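PLILTUTON STUDENTS ENTER SOCK-HANGING ROBOT IN JULY CONTEST

Club says laundry is harder than it looks, and has the logs to prove it

Tue 14 April
By Farah Wibisono, Clorkitz Club, Pliltuton College
7 min read

PLILTUTON — The Clorkitz Club, the student robotics group at Pliltuton College, will compete in the household class of the Notoveck student robotics contest this July with a two-armed system that hangs up socks. The club's entry was accepted last week. Its members have been told they may now stop refreshing the contest page.

The household class asks teams to choose one ordinary chore and have a robot do it in front of judges, with no human hands on the table once the clock starts. Seven teams have been accepted. Most have picked chores that look good from the back of a gymnasium, such as setting a table or watering plants. Clorkitz picked socks.

"We had a long meeting about it," said Baoshan Xiao, the club's student lead and a junior in mechanical engineering. "Somebody wanted to do pancakes. Then we found out who would be cleaning the arms afterward, and there was a lot of new support for laundry."

The task as entered runs like this. Socks are laid flat on a table in a row, sorted by color, toes toward the front edge. A plastic clip hanger is suspended over the table. The arms must pick up each sock by the cuff, bring it to a clip, open the clip, put the cuff in, and let go without bringing the hanger down. A sock that stays on its clip scores. A sock that lands on the table can be tried again. A sock that lands on the floor is out, and the judges have confirmed in writing that blowing on it will not help.

A perfect run is worth 100 points. Half of those, 50, are awarded for the hanging itself, and the rest are split among time, recovery from mistakes, and a written report. Clorkitz members describe the report as the part of the contest they are least prepared for.

WHY SOCKS ARE A PROBLEM

Robots are comfortable with things that keep their shape. A block picked up at one end is still a block at the other. A sock picked up at the cuff turns into something else, and what it turns into depends on the knit, the grip, how fast the arm was moving, and in the club's experience the number of visitors in the room.

The hanger makes matters worse. It hangs from a single wire hook, so any push sends it swinging, and the clips below it swing on their own schedule. An arm that was lined up perfectly a second ago can find itself offering a sock to open air. Early versions of the club's software handled this by repeating the motion exactly, with great confidence, in the same wrong place.

The current version waits. When the hanger is moving more than the software likes, both arms hold still until it settles. This has cost the team a good deal of time per run and has saved a good many socks. Spectators tend to assume the system has crashed, and the club plans to post a sign.

Clorkitz has logged 1465 attempts at clipping a sock since the project began. Every one has an entry in the log with the color of the sock, the clip it was meant for, and a short comment from whoever was on duty. The comments were supposed to use a standard list of terms. They start out that way. By the second notebook they include "no," "no again," and one entry that only says "see previous, but sadder."

THE RIG

The team works in a ground-floor lab in Pillai Hall, where the practice rack is made of wooden poles. The hanger is tied off to the top pole with clear tape, an arrangement that was put up as a temporary measure and has since outlasted two software rewrites and a project schedule. A proper bracket has been designed. Members speak of it fondly.

The hanger itself came from a discount store. It is cream-yellow, with a wavy outline that the vision group has strong feelings about, and it carries six small metal clips. The club spent part of the winter looking at more robot-friendly hangers and decided against them on the grounds that the judges would notice.

Socks are supplied by members, who are asked to bring solid colors and no sentimental favorites. Gray, rust-red, and dark blue are the current training colors. White was retired early, having proved hard to tell from other pale things in the lab, and a pair with cartoon avocados was withdrawn by its owner after a difficult afternoon.

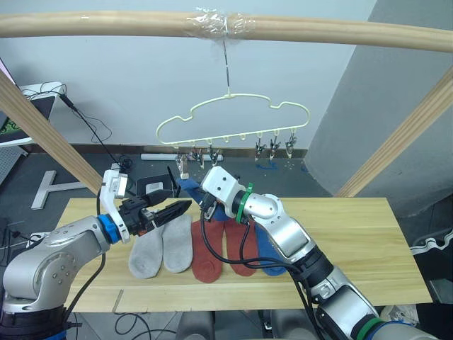
TWO ARMS, ONE HANGER

Using two arms was the team's biggest decision and remains its biggest argument. A single arm can carry a sock to a clip well enough, but opening the clip at the same moment calls for a second grip. The first plan was a fixed jig that would hold every clip open in advance. The contest rules treat that as help from a human, and the plan was dropped with a certain amount of muttering.

Now the arms trade jobs. Either one can carry, and either one can steady the hanger or work a clip, depending on where the sock starts and which clip is free. Deciding who does what takes the software very little time. Getting the arms to do it without meeting in the middle has taken most of the academic year.

"There's a region right under the hanger where they both want to be," Xiao said. "We call it the parking lot. They're very polite about it now. For a while they were so polite that neither one would go in, and we'd stand there watching two robots say 'after you.'"

The clip group, which is three sophomores and whoever is passing, has been working on grip force. Squeeze a clip too gently and it stays shut. Squeeze it off-center and it rolls in the fingers and closes on nothing. The group's settings file has grown long enough to need its own table of contents, and one value in it is labeled "do not touch, works, unclear."

PRACTICE, AS IT IS CALLED

Practice runs are held in the evening, when the lab is free. A run begins with someone laying out the socks, someone else straightening them because the first person did it wrong, and a third person saying "clear" in a voice borrowed from television. After that, hands stay off the table, a rule the club enforces on itself so that nobody picks up bad habits before July.

Members then watch for a while and write things down. Newcomers often ask when it gets exciting. The honest answer is that a good run is dull — sock, clip, pause, sock, clip, pause — and dull is what the scoring rewards. The exciting runs are the ones with long comments in the log.

Faculty support has been steady. The club was given lab space on the condition that it leave the room as it was found, and members have so far managed to leave it as it was found by somebody.

Several students have also carried the work into their courses. One is writing a term paper on how knit fabric stretches when it is lifted from one edge. Another has built a small simulator for the swinging hanger, which predicts its motion well so long as no sock is attached. A fix is promised before finals.

WHAT COMES NEXT

Between now and July, the club has a short list and not enough evenings. The team wants to cut the waiting time between socks, ideally by teaching the arms to release more gently so the hanger has less to recover from. It also wants the system to notice when a sock has been clipped by a thread and is thinking about leaving. At present the arms consider such a sock finished and move on, and everyone in the room leans forward slightly.

Travel is the other matter. The rack has to come apart, go into a van, and go back together on a floor the team has never seen, under lights nobody has tested. A full teardown and rebuild is planned for the end of the semester. The tape will be replaced for the occasion, and there is talk of keeping a piece.

Clorkitz does not expect to win on speed. The members believe they have a fair chance on recovery, having had more practice at things going wrong than they ever intended to get.

"People ask if it will do their laundry," Xiao said. "I tell them it does the end of the laundry. You still have to wash them and match them and put them in a row facing the right way. Then you can sit down and watch it for much longer than it would have taken you."

Asked whether he hangs his own socks to dry, Xiao said he uses the dryer.

OPEN LAB EVENING

The club will hold an open lab evening in Pillai Hall before the end of the semester, with the day to be posted on the door. Visitors may watch practice runs, read selected pages of the log, and donate socks, which should be clean. Students from any department can join. No robotics experience is needed, and several members would point to themselves as proof.

ABOUT CLORKITZ

The Clorkitz Club is the student robotics group of Pliltuton College. It meets during term in Pillai Hall and takes on one large project a year, along with a number of small ones it does not always admit to. Its entry in the Notoveck contest is built, programmed, and argued over entirely by undergraduates.

Press contact: Farah Wibisono, Clorkitz Club, Pillai Hall, Pliltuton College | © Clorkitz Club, Pliltuton College | Back to top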